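**Duggan bridge / water line — whats the latest?**

**creekside_mo** — February 22, 2018

Anybody got real info on the Duggan bridge? County page still says "under evaluation," same as it said a month ago. We're on the Harbridge side and it's 30 minutes to the grocery store going the long way. Used to be 3.

Also is the boil notice still on for the upper road or just the lower? Two neighbors told me two different things.

**tallpaul**

Lower road only. Upper got cleared last week. Call the water office anyway, they pick up if you call before lunch.

Bridge — no idea. Saw a truck with cones parked there. Truck left, cones stayed.

**rsk_harbridge**

Went to the county meeting so you don't have to. Short version:

- engineer report on the bridge is in, they havent released it
- temporary span is "being discussed"
- state pays most, county has to come up with its share first, and the county says it doesn't have it
- debris pickup ends when the contract ends, no extension so far

Nikola Pietrzak was running the meeting and she did answer questions, I'll give her that. Said August for a temporary span if the money clears. IF.

**creekside_mo**

August?? The flood was in the fall. So we'd be getting on for a year with no bridge.

**tallpaul**

And thats the temporary one.

**old_gravel_rd**

Unpopular opinion but they should NOT put it back in the same spot. That bridge has gone under twice since I've lived here. Move it up by the Zurkach yard where the bank is higher. Costs more now, saves it later.

**rsk_harbridge**

Somebody brought that up. New site means new permits, new land, probably another couple years. The federal money is for replacing what was there. You can ask for more to make it better but it's a separate application and it gets in line.

**old_gravel_rd**

So ask. Get in line. What's the hurry to build something that washes out again

**creekside_mo**

The hurry is my mother is on oxygen and the ambulance comes the long way too. Easy to be patient from your side of the creek.

**old_gravel_rd**

Fair. Didn't mean it like that. Still think it's the wrong spot.

**dbl_wide_dan**

different question, has anyone gotten their Fandunex claim paid. They sent me a check for the furnace and zero for the floor. Adjuster says the floor was "pre existing." Yeah it was pre existing, it existed before the flood

**tallpaul**

Appeal it in writing. Dont do it by phone. Took my brother in law two letters but they came up 50 percent on the second one.

**dbl_wide_dan**

ok will do. thanks

**blis_upstairs**

Bronisława Lis here, from the relief room over the old hardware store. Still open, still have cleaning buckets, bleach, box fans to lend, diapers in the big sizes. Out of space heaters. We have more kids stuff than we can store so please come get it if your family lost toys — no form, no ID, just come up the stairs. Kitchen things for the little ones, for one:

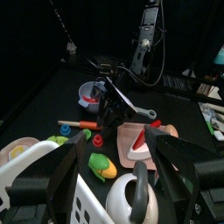 *Toy kettle, plate, basket and play food.*

Also we need someone with a pickup for around 30 bags of donated clothes going to Harbridge. Clothes are sorted already.

**creekside_mo**

I can do the clothes if you don't mind two trips. Would have to be after work. My niece would like the kettle if it's still there, I'll look when I come up

**blis_upstairs**

Two trips is fine. I'll message you.

**rsk_harbridge**

Back to the bridge for a sec. Public comment is open on the county site but the link is broken on phones, use a computer. Or write a letter and drop it at the clerk's window. Gravel, put your Zurkach idea in there. I don't agree with it but it should be on paper.

**old_gravel_rd**

Already wrote it. Two pages

**tallpaul**

lord help the clerk

**dbl_wide_dan**

does the clerks window close at 4 or 4:30

**rsk_harbridge**

4. And they mean 4.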